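Bench notebook, Bullow workshop
November, wet all week, heating on from 7.30 am

Worktop oil trial, fourth entry

Finally got the soak results written up. Same question as before: does the Dendura hard oil do anything the plain Boersma oil doesn't, given that it costs far more per tin? I went into this doubtful and I am still doubtful, but for different reasons now.

The claim we were given by the rep is that two coats of Dendura will keep water out of end grain "for the life of the surface". I have asked twice what the life of the surface is and had no number back. So we set our own test. Offcuts of beech, all from the same batch of boards, end grain up, sanded to the same grit and left in the warm room until the weight stopped drifting. One lot bare, one lot Boersma, one lot Dendura. Wet cloth on top for 30 minutes, wipe, weigh, dry, repeat.

Block D (the heavy one) went in at 929 g. I mention it because the figure in the earlier entry says 992 and that is my handwriting, or rather my swapping of digits. Corrected in the margin. If anyone copied the old figure into the spreadsheet, please change it, because the uptake looks absurd otherwise. I spent most of a morning believing we had a block that lost weight when you wetted it.

What I think we can say:

Bare beech drinks. No surprise. It also goes furry after the first wetting and never really recovers without sanding.

Both oils slow it down a lot on the first few cycles. I can't separate them. The spread between two blocks with the same oil is as big as the gap between the oils, and with so few blocks I wouldn't put money on either.

Later on the Dendura blocks do look a bit tidier, less grey at the edges. But look is all I have. I was also the person who put the oil on, so I knew which was which, and I don't trust my own eye on that. Next round somebody else should code the blocks and keep the list away from me.

Drying time: the tin says overnight. Ours was still tacky well into the next afternoon. Could be the damp weather, could be that I put it on too thick. The Boersma was dry to the touch by 10 am. For a kitchen that people want back, that matters more to me than anything on the leaflet.

Smell: the Dendura is stronger. Not unpleasant. Lid back on between coats, please – the last tin has a skin on it like cold custard and I had to strain it through a stocking.

On the leaflet. It quotes 1,018 wipes "without loss of protection". Wipes with what? Dry cloth, wet cloth, scourer, washing-up liquid? How did they decide protection hadn't been lost? I'd also like to know why anybody stops at 1,018. Either the machine broke or that was the last count before something went wrong. I may be unfair here. But a test that tells you the count and leaves out the cloth hasn't told me much.

Our own wipe test got to 139 by hand, damp sponge, before my wrist gave up. Nothing to see on either oil. I wouldn't call that a pass, only a short test. Would be worth rigging something off the old sander crank, if it still turns.

Rings. Tried mugs of hot tea on both. Faint white ring on the Boersma that went after a rub with oil. Fainter one on the Dendura that is still there if you catch it sideways. This is one mug, one go, and I may have let the second one sit longer. To repeat properly with a timer.

The Nistia wax is still on the shelf unopened. I don't want to start on it until the first two are sorted out, or we'll have three sets of muddled results where we now have two. Also it wants buffing, and I've seen no evidence that anyone in a real kitchen buffs a worktop more than once.

Sunlight is the thing I keep putting off. Oiled wood near a window changes colour on its own, whatever the oil, and every leaflet blames that on the other firm's product. Half-covered strips on the south sill would settle some of it. Needs months, so should be started now.

For now: carry on with Boersma for jobs going out. No reason to pay more on this evidence. Would change my mind if the coded round shows a clear gap.

To do: more end grain blocks, same batch if any left. Fresh cloths. Fix the scale's wobbly foot. Ask the rep about the cloth, again. 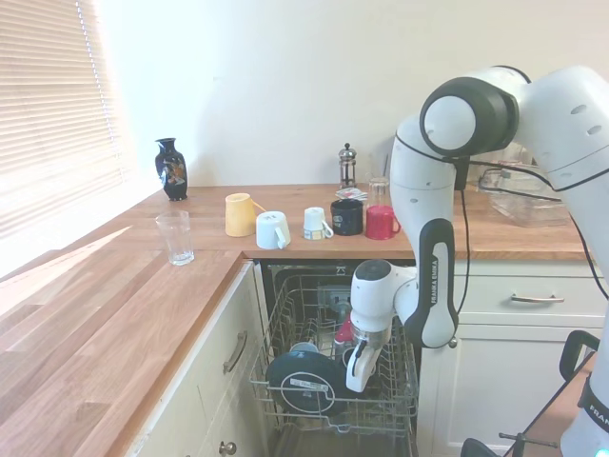
Butcher-block worktop, daylight across the left-hand run by the window.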